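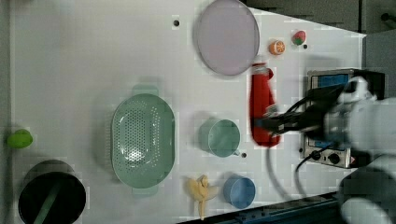

*Red bottle, plate and play food on a white tabletop.*

**FOR RELEASE IN SEPTEMBER**

# Havo Markets to Open Free Family Food Course in Alinmont

ALINMONT: Havo Markets will begin a free course on shopping, cooking and reading food labels for families with young children this September. The course, called Plurik, will run in the former bakery space at the Havo store on Mill Street. Registration opens in August at the customer service desk and on the Havo website.

Plurik is paid for by Havo Markets and by a grant from the Mohammadi Fund, which supports health and education projects in the Alinmont area. There is no fee for families, and no purchase at the store is required.

Each course lasts 10 weeks, with one session a week from 5:30 to 7 p.m. A group is limited to 20 adults, who may bring children between the ages of 4 and 11. Younger brothers and sisters are welcome, but the activities are not planned for them. A light supper is included.

The decision to start the course followed a customer survey last winter. Some 4,000 households with a Havo card returned the form. The most common request was for help with weeknight meals, followed by clearer information on salt and sugar. Many parents also wrote that they shop with their children and would like the children to take more part in it.

"We had expected to read about prices, and we did," a Havo Markets spokesperson said. "But a lot of people used the blank space at the bottom to tell us they were tired of cooking the same things. Several asked if we would ever do classes. We had the old bakery room sitting there, with water and power already in." 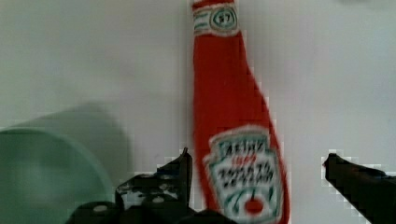
The first three sessions deal with labels. Parents learn to read the nutrition panel, compare serving sizes and find added sugar in the ingredient list, where it can go by several names. Children work on the same subject at their own level. Most of them can pick out a product long before they can read the back of it, and a ketchup bottle with green stripes and a 57 on the neck is an easy one to know from across a room. The instructors start from what the children recognize and move on to the small print. Sauces and dressings get a full session, as do breakfast cereals and drinks.

Sessions four through eight are cooking sessions. Recipes were chosen to use one pot or one baking sheet and to be ready in under 45 minutes. They include bean soup, baked chicken with root vegetables, rice with greens and egg, a vegetable pasta bake, and pancakes made with oats. Families receive the recipes in print, in English and Spanish. Substitutions for milk, egg, wheat and nuts are listed on the back of each sheet.

The last two sessions cover planning and storage. Participants write a one-week menu, turn it into a shopping list and price it in the aisles. They also go over what can be frozen, how long leftovers keep in the refrigerator, and what the dates on packages mean.

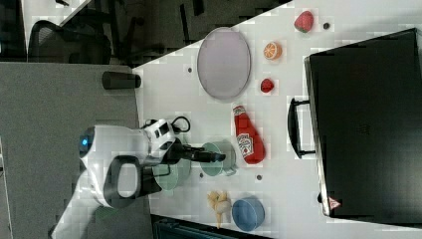
*A pale green cup at the table.*

Children's activities take place in the same room as the adult lessons. Younger children sort foods into groups, set out a plate and practice pouring and measuring. Older children use a child-safe knife for soft fruit and vegetables under an instructor's supervision, and may help at the stove if a parent agrees in writing. Hair must be tied back and closed shoes are required for anyone taking part in cooking.

The Mohammadi Fund said it had looked for a project that would reach parents at the end of the working day. "A grocery store is a place people already go," a representative of the fund said. "The bus stops outside and the parking is free. For this kind of course, that matters as much as the lesson plan."

The grant covers instructor pay, printed materials and groceries for the first year. Havo Markets is providing the room, utilities, kitchen equipment and cleaning. The company will decide next spring on a second year and on whether to offer the course at its other stores.

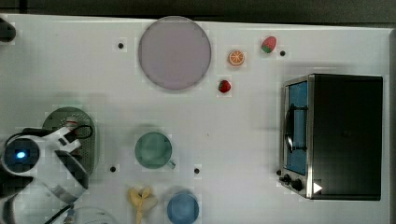
## Registration

Families may sign up for the fall or winter course. Places are given in the order in which forms are received, and a waiting list will be kept for both terms. Forms ask for food allergies, preferred language and the ages of any children attending. Interpreting in Spanish and Farsi can be arranged if requested two weeks ahead.

Adults without children may join a group in the winter term if places remain after the end of November. The room has step-free access from the parking lot and an accessible restroom.

## About Havo Markets

Havo Markets is a regional grocery company with its main office in Alinmont. It operates full-service stores and a home delivery service.

## About the Mohammadi Fund

The Mohammadi Fund makes grants to local projects in health, education and adult learning. Applications are accepted twice a year, in March and October.

## Press Contact

Havo Markets Communications Office, Mill Street, Alinmont. Requests to visit a session should be made at least a week in advance. Families may not be photographed without their written consent.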